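About Jimska

Hi, and thanks for stopping by. I'm the person behind Jimska, and if you've found this page you're probably holding a quote for a robot, or a grant that has to be spent by February, or a note from your boss that says "look into automation" and nothing else. All three are fine places to start.

I help small companies and schools plan what they buy. That means robot arms, grippers, carts, cameras, the computers that run them, and all the dull stuff around them that never makes it into the first budget. I don't sell equipment and I don't take a cut from anyone who does. You pay me a flat fee, we work out what you need, and you go shopping with a list you can defend.

I started Jimska in Skellville after 15 years on the buying side, first for a packaging plant and later for a technical college. I bought some great machines in those years. I also bought an arm that was too heavy for the floor we meant to put it on (it sat in a crate for most of a year while we argued about steel plates). I still think about that crate! A lot of what I do now is ask the questions I didn't ask then.

How it works

We start with a call, usually an hour, sometimes longer if you like to talk as much as I do. I want to hear what the job is before I hear what the robot is. After that I come and see your space, or you walk me through it on video, and I write up a plan. Most plans run 4 pages. Page one is the money, because I know that's the page your finance person will read, and the rest covers power, floor space, training, spares, and who gets the phone call when something stops.

Then you sit with it for a while. I like people to wait 2 weeks before they sign anything, and yes, I know the sales rep said the discount ends sooner than that. It usually comes back.

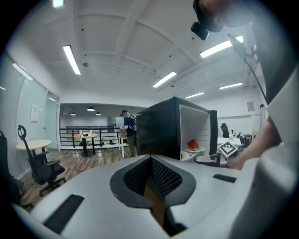
Budgets for hand-held gripper work are the ones I get asked about most these days, and they're the ones where people's first numbers are furthest off. Everyone prices the gripper and the camera. Then they price a second set, which is smart, and they stop. What gets left out is the room and the props. If you want somebody reaching toward an open mini fridge with a slice of watermelon on a plate inside, then somebody has to buy the fridge, and the plates and bowls, and put "groceries" in the budget as a line that repeats. I also ask for printed markers, spare cables, desks to work at, decent chairs and enough lighting. None of it costs much on its own. Added together it can pass the price of the tool, and it's a lot nicer to learn that in the planning stage than from a pile of receipts.

Who I work with

Mostly teams that are buying their first or second system. One of my longest-running clients is Habte, a small parts maker that wanted to automate a whole line and ended up starting with a single loading station. They've added to it every year since, out of savings, with no loan. Another is the Gesaditz school workshop, where we stretched one year's equipment money over two by buying used benches and new safety gear. I'm very proud of that one – the students got their robot cell and the shop kept its saws.

As I write this I've done 82 plans. Nearly 15 of those ended with me telling the client to hold off and buy nothing for now. I charge the same for those, and a few of those clients have come back later with a better job for the robot to do.

What I'm not so good at

Programming. I can read enough of it to know when a quote for it is silly, but you don't want me writing yours. I also don't do huge factory projects. If your budget has a building in it, you need a bigger firm than me, and I'm happy to talk through what to ask them.

Getting in touch

Use the form on the contact page and tell me three things if you can: what the job is, what you have to spend, and when the money goes away. Rough answers are fine. I read messages first thing in the morning, before 8 if the coffee cooperates, and I try to write back the same day. If you already have a quote, attach it. Please send the whole thing, with the small print and the service terms – that's my favorite part.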